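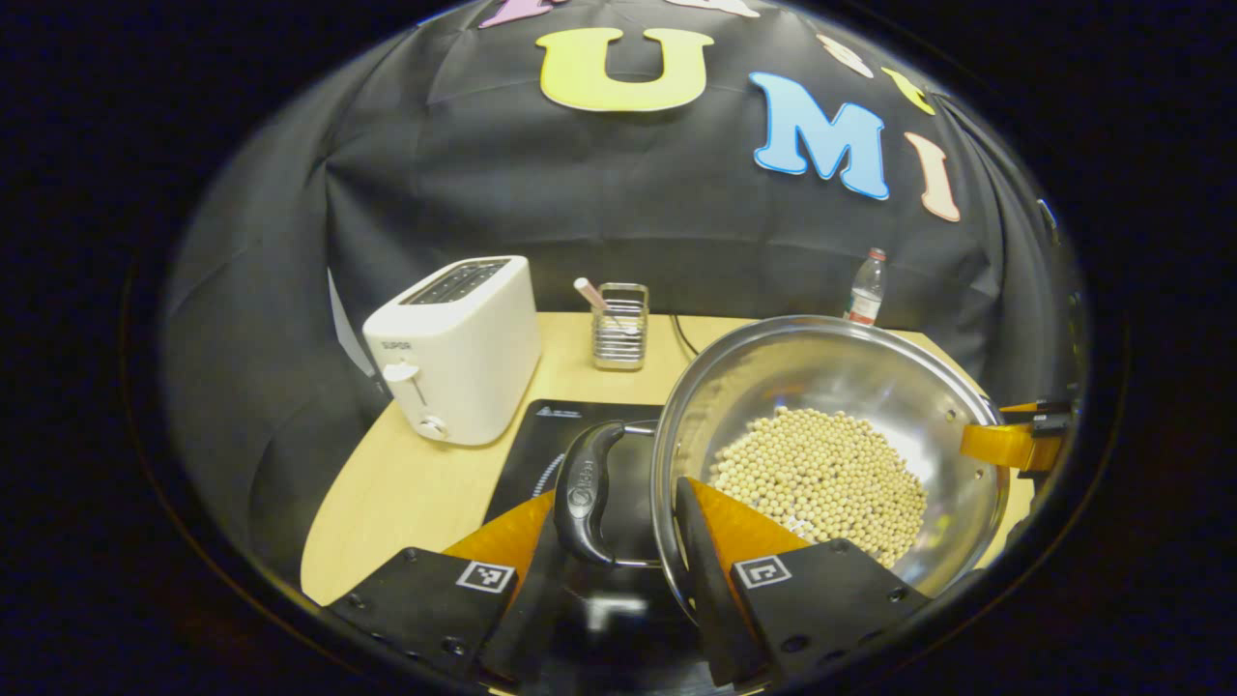 *Two grippers on one pot: a handle grip at the near side, a rim grip opposite, soybeans as the load.*

## Kitchen Work, by the Pair

The Kistora hand-held gripper is sold in pairs, and the reason becomes clear with the first heavy pot. A single parallel gripper can hold a cookware handle level without much trouble. Tilt the pot and the load shifts, the handle rolls between the pads, and the operator squeezes harder to compensate. A second gripper on the far rim takes up most of that torque.

Estomport, which distributes the kit, lists it at $3,591 for two grippers, cameras, fiducial markers and a carry case. Replacement soft fingers come in packs of six. The recording software is a separate subscription, billed per workstation, and we did not test the multi-site version.

Each finger carries a square marker in view of the camera. The software reads the distance between the two markers as jaw opening, so no encoder is needed in the grip itself. In our sessions this held up well under even light. Steam was a different matter: once a pan came to a boil, tracking dropped out until the operator pulled back. Glossy cookware also caused trouble, though less of it, and a dark cloth behind the work area helped.

The orange pads are the strongest part of the design. They conform to a round handle and to a thin rolled rim with no change of tooling. They also pick up oil. The manual calls for a wipe with dish soap every 22 demonstrations, a figure that proved optimistic with meat on the menu.

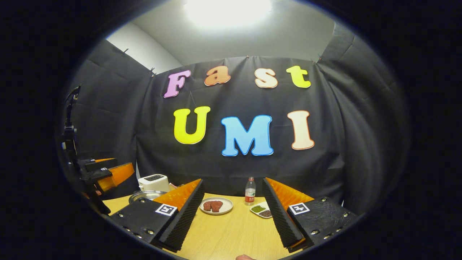

Dirceu Barros would put food handling at the bottom of the list for a new buyer. Raw meat deforms, sticks to the pads and never lands the same way twice, he argues, and a team should bank some 1,000 clean runs with rigid objects before it opens the refrigerator. Pankaj Bhardwaj disagrees — his view is that operators who start on easy objects learn a grip they later have to unlearn.

Our own results fall closer to Barros. Seasoning and plating tasks had the highest share of discarded recordings, mostly for slips at pickup. Pouring had the lowest.

Against the Ezzat, its nearest competitor, the Kistora is heavier in the hand and slower to calibrate. It has the wider jaw and the better pads. The Dutedberg stand adapter, sold separately, fits both, but its cable clip sits too close to the Kistora's trigger. A revised clip is due in September.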